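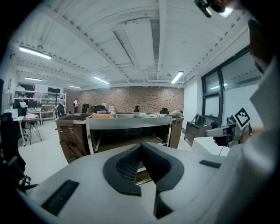 Skarthorpe ferry crossing – is the food worth it or bring your own?

peatandgravel
Going over on the Clisham in August, first time with the kids. Four hours. Do people eat on board or pack sandwiches? Last time I did a long crossing it was chips or nothing. Budget tight.

tollbar43
Pack your own. Prices went up again at Easter, soup and a roll is daft money now. And the queue starts before you've even parked, people leave someone in the car and leg it upstairs.

moorhen_2
Disagree with tollbar. Breakfast is decent if you're on the 7am. Afternoon sailing is grim tho, all the hot stuff gone by halfway. I used to do catering, so I notice the kit more than the food, sorry. Divided trays on a cart are what I'd want for cutlery and sachets, saves everyone rummaging.

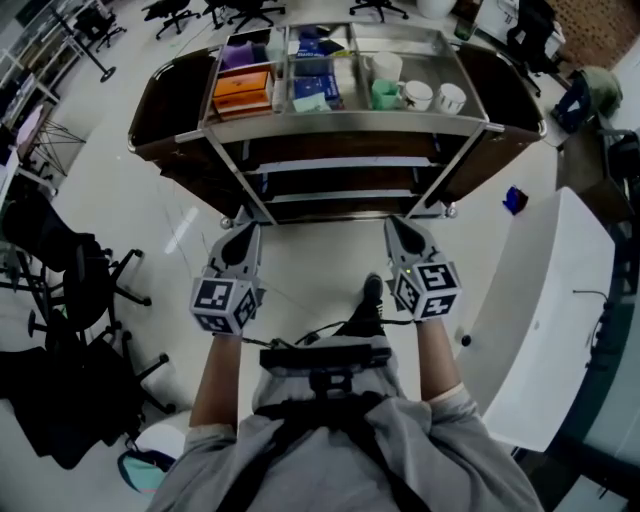
Steel cart, compartments on top, shelves under.

peatandgravel
Ha ok. We're on the afternoon one. So sandwiches. Can you eat your own stuff in the main lounge or do they move you on?

tollbar43
Never been moved on. Window seats go first, head for the back on the left side. Take a flask, hot water is charged for now.

sokura_bound
They DO move you on if it's busy. Happend to us in half term, had to stand in the corridor with a toddler and a pasty. Polite about it but still.

moorhen_2
That's only the tables by the servery, there's a sign. Rest of the lounge is fine.

sokura_bound
No sign when we went. Anyway the other boat, the Samonte, is better if you can switch. Bigger play area, less rolling.

tollbar43
Samonte is worse in a swell, everyone says so. My other half was ill the whole way and she grew up on boats.

peatandgravel
Can't switch, already paid 258 for the car and all of us. Travel sickness tablets then. Before or after food??

moorhen_2
Before, half an hour or so, but read the packet for the kids, ages vary. Plain crackers. And don't sit at the front. Here's that sort of tray closer to, I'm after one for the village hall teas if anyone knows a place selling off old stuff
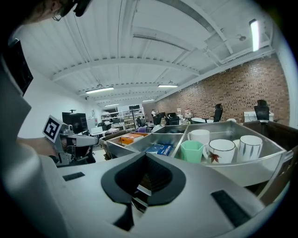
Divided tray, stainless. Want one like it.

sokura_bound
Try the auction rooms by the harbour, cafe clearances most months. Bring cash and a mate, they're heavy.

peatandgravel
Thanks all. Crackers, flask, back left. Will report back if anyone's sick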